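Bokel Shared Workshop
Bench Notes for Members: Hand-Held Grippers and Soft Goods

Members building the Bokel gripper in the Skulonberg room are asked to read these notes before working with clothing, towels or other fabric. They apply to the current jaw pattern only.

Check the pivots first. Each linkage arm should swing freely on its bushing without side play. A stiff arm will close one finger ahead of the other and pull the cloth out of line. Wipe the bushings with a dry rag; oil finds its way on to garments and does not wash out easily.

Take fabric at its lowest hanging point and close the jaws slowly. Leave a small tuck of material below the grip — knitwear held by the very edge tends to creep out once it is lifted.
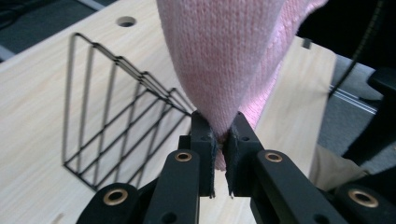 Pink knit held between the fingers at its lowest point. Note the fraying at the edges of the dark pads.

Pads wear at the inner edge before they wear anywhere else. Trim loose fibres with scissors and do not pull them. A pad that has lifted from the finger must be replaced, and both sides should be changed together. Spare pads are kept in drawer 9, cut from the 300 mm strip. Please enter each change in the bench log.

Keep wire racks and trays well back from the jaws when practising transfers. Open knits catch readily on thin wire, and a snagged stitch will run.

The gripper is to be returned to the Brennan cabinet with its jaws open. Closed storage flattens the pads. Questions on spare parts should be addressed to Liette Landry, Room 224, before 5 p.m.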